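The Level at Geltness

The gauge house at Geltness stands 310 meters upstream of the weir. Its float well is connected to the river by two pipes, the lower of which silts up every winter. 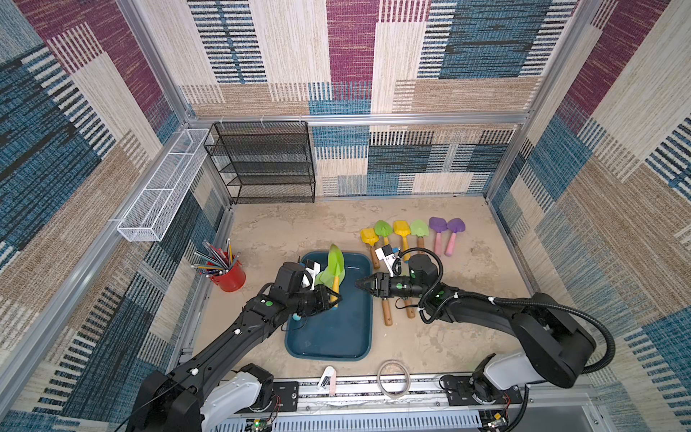 Korkor Asante had told the district office in writing that the lower pipe was already blocked by March, that the float was therefore reading the well and not the river, and that any figure sent down to Uvley after that date should carry a mark against it. The office had replied that marks were for instrument failure. Silt was classed as maintenance.

Deller read both letters at the desk in the gauge house, then read the log. The entries were made at six in the morning and six in the evening. Korkor's hand was small and upright. For the last two weeks of her posting she had entered each level twice, once from the float and once from the painted staff on the weir wall, with the difference in a third column she had ruled herself. The difference began at nothing. By the final page it was 69 millimeters.

The printed form had no third column. Deller's instructions were to continue the log on the printed form.

He took the evening reading from the float and entered it. Then he put on his coat, walked down to the weir with a flashlight, and read the staff. The water was moving fast enough to climb the upstream face of the board, so he waited and took the middle of the rise and fall. He walked back. The difference was 74. He wrote it on the blotter.

The station had been built by the Atinga Canal Company to settle an argument about compensation water. The company was owed nothing if the river at Geltness fell below a certain line, and the mills at Uvley were owed a good deal if it did not. The company had been gone for decades and the mills were apartments, but the agreement had passed with the deeds, and the level was still sent down twice a day. A clerk there entered it in another book. At the end of each quarter the two books were compared, and if they agreed, a payment was made.

At the back of the log was a list of keepers. Korkor's line gave her length of service as 2,292 days. Deller checked it against the first and last entries and found it correct, provided the first day was counted and the last was not. He wrote his own name underneath and left the next box blank.

In the morning it was raining. He read the float, read the staff, and subtracted. He telephoned the level to Uvley at ten past six.

"Float or staff?" the clerk asked.

"Float."

"She used to give me both."

"The form has one box."

"My form has one box too," the clerk said. "I wrote hers in the margin."

Deller looked at the blotter. He gave the second figure. He heard the pencil, and then the clerk asked him to repeat it, and he repeated it.

The rods for clearing the pipe were kept behind the door, in a canvas sleeve stenciled SKULTBERG. They screwed together end to end, with a brass fitting at each joint, and the last one carried a wire brush. He spent the morning greasing the threads. The procedure called for two people, one at the well and one at the river opening, and the second was to be requested from the district office on a separate form. There was a copy of that form in the drawer, filled in and signed by Korkor. There were five more beneath it, all signed, each with a later date than the one below.

He filled in a seventh and put it in the envelope for the noon van.

By evening the river had come up 246 millimeters on the staff. The float had risen by less than half of that. He lifted the hatch and shone the flashlight down the well. The float hung level on its cable. The water under it was brown and perfectly still, while outside the weir was loud enough to be heard through the wall. The pen moved across the drum in an almost flat line.

He sat down with the log. The form allowed four lines for remarks, and the instructions said that remarks should be confined to weather. He wrote: Rain since before six. River rising at weir. Well not following.

He considered the last sentence for some time – it was arguably not weather – and left it in. Then he took the ruler from the drawer, set it against the right-hand edge of the page where the margin was widest, and drew a line from top to bottom. The ink took a minute to dry. He headed the column with the same abbreviation she had used, entered the difference, and reached for the telephone.

The clerk answered on the first ring and said that there was water in the yard at Uvley.

"How much?" Deller asked.

"I don't know. There isn't a staff in the yard."

"Is there a wall?"

"Yes."

"Mark it now," Deller said, "and write down the time. Then go back in an hour and mark it again."

Contact the editors | Copyright remains with the authors | Back to top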